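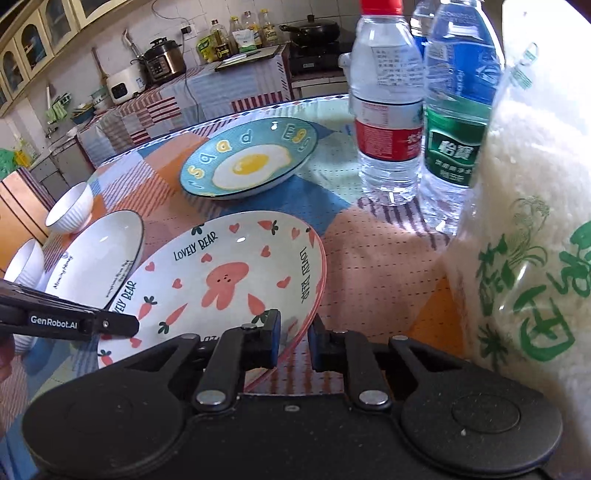 Handgreifer am Rand des »LOVELY BEAR«-Tellers, dahinter der Tisch mit dem übrigen Geschirr.

Die Gruppe bei Zallmont untersucht seit dem Frühjahr, wie viele Vorführungen ein Greifarm braucht, um einen Esstisch abzuräumen. Im März lagen die ersten Ergebnisse vor. Die Projektleiterin, die das Verfahren mit entwickelt hat, nahm sich am Nachmittag eine Stunde Zeit für ein Gespräch, zum größten Teil über Teller.

»Teller sind schwieriger, als man denkt«, sagt sie. »Eine Schüssel hat eine Wand, da kommt man mit zwei Fingern gut heran. Ein flacher Teller liegt auf, und der untere Finger findet keinen Platz. Menschen kippen ihn dann ein wenig an oder ziehen ihn zur Tischkante. Genau das wollten wir in den Daten haben.«

Die Vorführungen macht kein Roboter. Eine Person führt den Greifer mit der Hand, räumt damit Geschirr um und stapelt es, und die Kamera am Greifer zeichnet auf, was er vor sich hat. Aus diesen Aufnahmen lernt das Modell, das intern Udent heißt, später die Bewegungen für den Arm. 2.218 Vorführungen sind so zusammengekommen, aufgenommen in 34 Küchen.

Warum nicht im Labor? Die Projektleiterin verweist auf den ersten Versuch. Damals standen einfarbige Teller auf einer grauen Platte, immer unter derselben Lampe. »Im Labor lief das sehr ordentlich. In der ersten richtigen Küche hat das Modell dann den Tellerrand mit dem Muster der Tischdecke verwechselt. Es griff neben den Teller, in den Stoff.« Seitdem wird nur noch in Wohnungen aufgenommen. Tischdecken bleiben liegen, und was sonst auf dem Tisch oder der Arbeitsfläche steht, darf stehen bleiben.

Das eigentliche Ergebnis der Arbeit betrifft die Auswahl der Daten. Die Gruppe hat zwei Modelle verglichen. Das erste wurde mit allen Vorführungen trainiert, das zweite nur mit solchen, in denen die Person mindestens einmal neu ansetzen musste. Das zweite Modell hatte deutlich weniger Material und schnitt bei den flachen Tellern trotzdem besser ab. Von 118 Testgriffen misslangen ihm 19, beim ersten waren es mehr als doppelt so viele.

»Wir hatten die unsauberen Durchgänge anfangs aussortiert«, sagt sie. »Das macht man eben so, man will ja gute Beispiele. Dann haben wir gemerkt, dass der Arm nach einem Fehlgriff keine Ahnung hat, wie es weitergeht. Er hatte nie gesehen, wie jemand einen Fehler korrigiert.«
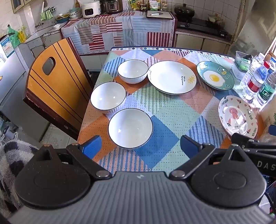 Bei den Schüsseln fällt der Unterschied kleiner aus. Beide Modelle greifen sie meist beim ersten Versuch, und wo wenig schiefgeht, gibt es auch wenig zu korrigieren. Die Projektleiterin hält das für plausibel, möchte daraus aber keine Regel ableiten. »Wir haben Haushaltsgeschirr geprüft, sonst nichts. Ob das bei Besteck oder Gläsern genauso ist, weiß ich nicht.«

Länger spricht sie über die Finger. In der Gruppe wird über kaum etwas so viel gestritten wie über die Fingerspitzen. Harte Spitzen kommen leichter unter einen Rand, weiche halten glasierte Keramik besser fest. Wechselt man die Spitzen, passen ältere Aufnahmen nur noch bedingt, und das Modell muss nachtrainiert werden. Enriquez, das Werkzeug für diesen Abgleich, rechnet den Abstand zwischen den Fingern auf ein gemeinsames Maß um. Für die Reibung gibt es bisher keine vergleichbare Lösung. »Da schätzen wir«, sagt sie. »Im Bericht steht das auch so.«

Gestapeltes Geschirr bleibt ein offener Punkt. Liegen zwei Teller übereinander, soll der Arm entscheiden, ob er einen nimmt oder beide. Die Menschen in den Vorführungen machen es mal so, mal so, oft innerhalb derselben Aufnahme. Das Modell mittelt dann offenbar zwischen beiden Möglichkeiten und setzt auf einer Höhe an, die für keine von beiden taugt. Eine Zeit lang bekamen die Vorführenden deshalb die Anweisung, Teller immer einzeln zu heben. Die Aufnahmen wurden dadurch gleichförmiger, aber auch langsamer und steifer. Die Anweisung ist wieder gestrichen.

Auch die Aufnahme selbst hat ihre Tücken. Wer den Greifer zum ersten Mal in der Hand hat, bewegt ihn meist zu schnell, und die Bilder verwischen. Nach einer Viertelstunde legt sich das - bei manchen kommt es gegen Ende wieder, wenn der Unterarm müde wird. Die Gruppe macht inzwischen kürzere Durchgänge mit Pausen und verwirft die ersten Minuten jeder neuen Person.

Als Nächstes soll das Verfahren auf Stelero laufen, einem Arm mit größerer Reichweite, der bisher nur für Versuche mit Kartons eingesetzt wurde. Die Projektleiterin rechnet damit, dass die Erfolgsquote zunächst sinkt. Der Arm ist schwerer und reagiert träger als eine menschliche Hand, und kleine Korrekturen am Tellerrand könnten zu spät kommen.

Einen Termin für die Veröffentlichung der Daten nennt sie nicht. Vorher müssen alle Aufnahmen noch einmal durchgesehen werden, weil in Wohnungen auch Dinge ins Bild geraten, die dort nicht hineingehören, etwa Briefe mit Adressen oder Familienfotos. »Das macht bei uns jemand von Hand«, sagt sie. »Es dauert.«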